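Gadent open day, the gripper demo – quick review

Writing this up on the train so excuse the state of it. Went along in November to see the Gadent two-finger gripper on the Stenley assembly cell, mostly to decide if we want one for our own line at Worku. Short version: good gripper, badly organised visit.

Doors at 2, meant to be. Stood about in reception until half past. Coffee fine. Then Aniela Chmielewska took us through and things picked up straight away – she knows the kit, doesn't waffle, happy to stop the arm and let people get their noses in. Which is what you want from one of these things.

First impression, it's chunkier than the brochure makes out. Big flat finger plate, hex-socket screws right there on the face where you can reach them. Big tick from me. Our current one needs half the casing off before you can change a pad.

The bench is laid out with grey block fixtures on a pale surface, a blue slotted strip down one side and aluminium profile beyond that. Sensible. Nothing fancy.
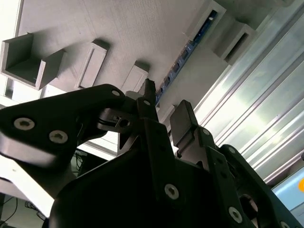 Can you swap the fingers without calling an engineer out?

Aniela says any fitter can do it with one hex key, and she had Tanko Obi from our lot try it on the spare. Took him a few minutes, first go, with people watching.

Grip itself – gentle enough on the plastic housings, firm on the metal ones. She ran 29 picks in a row for us. One fumble, near the end, and it recovered by itself. I'd have liked to see 200 but there was a queue behind us and teh next group were getting restless.

Not so keen on: the noise. A sort of whine on closing, would drive me up the wall by lunchtime. Also the software screen, tiny text, menus inside menus. Erhan Karabulut asked about running it off our Junditz controller and got a vauge answer. Still waiting on the email.

Price wasn't on the handout. Never a good sign.

Four out of five for the gripper, two for the open day. Would go again if they started on time. Take your own pen.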